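Category: Fault Finding / Handheld Grippers

How to deal with a gripper that drops out halfway through a session

September 4, 2019 – by Wai-kit Tang

Most advice on this fault starts with the software. Restart the recorder, reinstall the driver, update the firmware, ring the supplier. I've followed all of it at one time or another and I don't think much of it. If one hand-held gripper of a pair stops reporting its jaw position for a moment and then comes back as though it had never been away, look at the cable first.

The trouble with this fault is that it hides. Our recorder fills a gap by repeating the last good value, so the log shows a jaw holding perfectly still. On playback that looks like a careful operator. We lost 9 sessions at the Gesedthorpe bench before anyone compared the log with the video, and by then the bad sessions had already been copied over to Druvov and used.

Step 1. Stop and keep the log

Don't unplug anything yet. Save the session under a new name and write down which hand you think is at fault. You may be wrong. I was, because we had labelled the left and right ports the wrong way round in January and never checked.

Step 2. Look for flat patches

Plot the jaw opening for both grippers. A real hand is never quite still, so a healthy trace wobbles even while you are holding something. A dropout is dead flat. Ignore the recorder's own health light, which stayed green through every bad session we had. I asked Sotiropoulos, who wrote that part, what the light was measuring. It checks that the program is running.

Step 3. Repeat the job that failed

People like to test with the grippers lying on the bench. That tells you very little, as the cable isn't moving. Go back to the same table, the same object and the same reach, and do the job slowly. 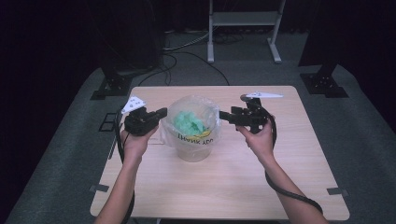
Work both jaws in towards the cup from either side, hold, open, and back off. Then do it again with your forearms turned a little further than is comfortable. Keep going for 60 seconds with someone else watching the live trace. If it goes flat at the same point in the reach each time, you have a cable fault, whatever the forum says.

A soft object such as a bag-lined cup is worth keeping for this test. A rigid block stops the jaws dead and the trace levels off for perfectly good reasons, which muddles things.

Step 4. Bend the cable by hand

Put the grippers down. Start at the plug and flex the cable gently, moving a finger's width at a time towards the gripper. Ours failed just where the cable leaves the body. The Surer leads we had bought as replacements went in the same spot, so I'm not convinced that paying more helps.

Step 5. Swap one thing

Swap the two cables over and repeat step 3. If the fault moves to the other hand, it's the cable. If it stays put, it's the port or the gripper. Change the cable and the port together and you'll learn nothing, though you may feel better for an afternoon.

Step 6. Take the strain off

Leave a loose loop near the wrist and fix the cable so that any pull lands on the fixing and the plug is spared. Check the run to the floor as well. A snagged cable can drag the gripper out of your hand, or you off balance, and I'd put that ahead of any lost data.

Step 7. Make the recorder complain

Set it to stop if either jaw reading is unchanged for 30 samples in a row. We tried 65 first and it let short dropouts through. You will get a few false alarms. Put up with them.

Then go back through the old sessions with the same rule. It's dull work and I'd love to say it can be skipped – but the files at Druvov looked fine too.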